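1/ Sun 5 April. Status of the laundry arm, posted as a thread so I stop answering the same questions in replies. Mobile base, one arm, two-finger gripper, built in the shared workshop. The job is to empty a front loader into a basket. It does part of that.

2/ Base is a secondhand Pultau cart with both drive motors replaced. The original controller would not hold a slow speed. Under a certain duty cycle it stalled, then lurched. The new one has a proper velocity loop and creeps without complaint.

3/ Arm is six joints. Shoulder and elbow use Inoson gearmotors, wrist joints are hobby servos. Backlash at the wrist is the main error source. I measured it with a dial gauge and put the result in the model as a dead band. Crude, but the fingertip error is now small enough to live with.

4/ Fingers are on their third version. The first pair was too short to get past the gasket without the palm hitting the panel. The second pair was long enough and flexed. The current pair is long, flat and stiff, and I changed nothing else in the gripper.

5/ Control loop runs at 100 Hz. Kęstutis Rebane asked why so slow. The servo bus is the limit. I could split it in two and get more, but nothing in this task moves fast enough to need it.

6/ Wrist camera calibration: 784 frames of a checkerboard, most of them useless. I kept the ones with the board tilted and near the corners of the view, threw out the rest, and the reprojection error dropped. Fewer and better frames would have saved me an evening.

7/ Finding the drum opening is easy when the door is open. The gasket is a dark ring on a white panel, so an ellipse fit gets it nearly every time. Steel behind it is the hard part. Reflections move when the camera moves, and the depth estimate chases them.

8/ Current fix for that: ignore depth inside the ring. Segment by color, pick the largest blob, approach along the drum axis, close on contact current. Works for anything that isn't gray or white. Mio Chiba pointed out that this excludes most of her laundry. Noted.

9/ The door is a separate problem. I open it by hand. Haruto Hirose wants the robot to do it and has drawn a hook. The hook is fine. What I don't have is a reliable estimate of the hinge axis, and I'm not pulling on someone's door without one.

10/ Working position below. Low approach, door swung clear to the left, basket on the floor in front, one red item at the bottom of the drum against the gasket. The round door glass is in the collision model as a fat cylinder.
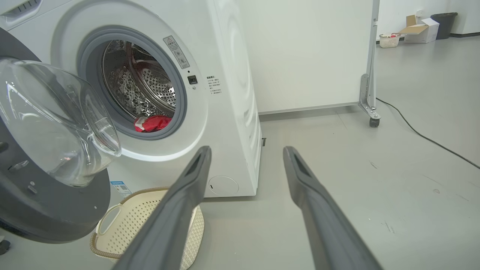 11/ Grasp numbers from the last session, single garment only: 40 attempts, 4 misses. All the misses were the fingers closing on gasket along with cloth. The current threshold can't tell them apart. I'm adding a check that backs off a little and looks for the ring deforming.

12/ Next: two garments at once, then a towel. After that the bus split, if Kęstutis is still asking. Finger drawings go up once I've fixed the hole spacing, which is wrong in the file and right on the part.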